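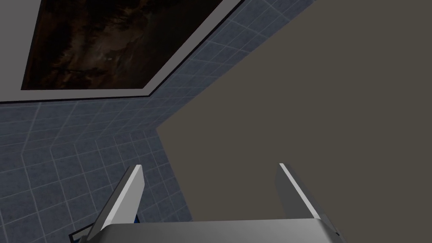 Hi all, and thanks for your patience with this one! The Fostley oral history project is now past its halfway mark, and I'm happy to say the recordings are going better than I dared hope when you gave us the 3,000 back in April. People who worked at the Crabtree mill want to talk — sometimes for a whole afternoon. We've been giving some thought to where they'd be most comfortable doing it, and blue-grey square tiles with a big framed painting on the wall are much closer to what I have in mind for the listening room than the beige we started with. Bouchra Morsy wants curtains too, for the echo, and she's right.

So, where are we? We have 20 interviews recorded and eight of them typed up in full. The typing is slow going. Markos Sarantis has been through the old wage books and found 388 names, which gave us a whole new list of families to write to (and a very large bill for stamps).

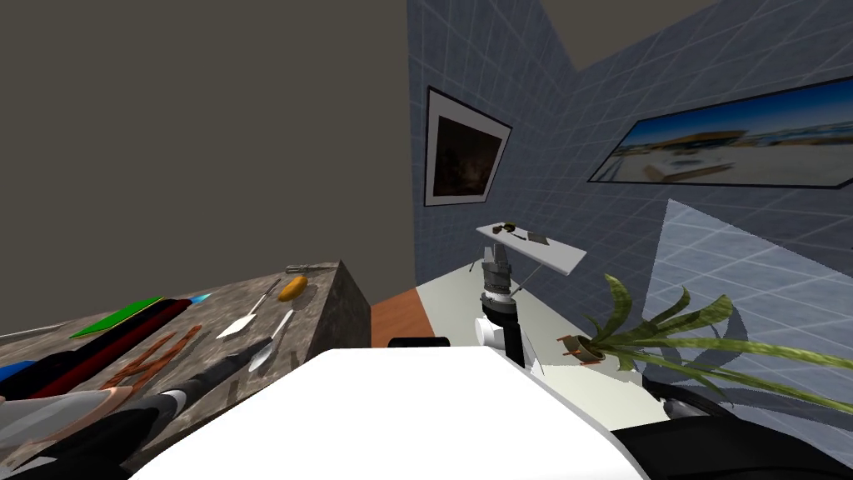

Stone-patterned table, small white table and a long-leaved plant.

The one real snag is the tapes. Gertraud Imhof lent us a box of cassettes her uncle made in the weaving shed, and a few of them have gone sticky. Ryan Rowbotham is copying the good ones first and we'll get a price for the rest. I may need to move a little money over from printing to cover it — I'll send you the numbers before I spend anything.

Next up is the booklet. Malcolm Sugden has a draft of the strike chapter, which is far too long and I love every page of it. More once I've cut it down!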